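**Come and put Ullel through its paces**

We at Brimau are looking for eight patient people to help us try out Ullel, our two-armed kit for small cafés and canteens, before it goes on sale in April. You needn't know a thing about robots. If you have ever wiped down a counter at closing time (and grumbled about it!), you are just who we'd like to meet. 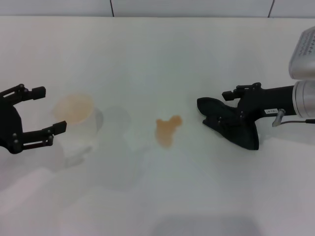

Each visit lasts two hours, with tea and a proper sit-down halfway through. You'll set the arms small clearing-up jobs, watch how they get on and tell us, as bluntly as you like, whether you'd want them in your own kitchen. We pay travel from Nimness and a small thank-you on top.

To put your name down, write to Shirin Najafi at Brimau, or ring extension 524 before 7 in the evening and ask for Arnar Thorlacius.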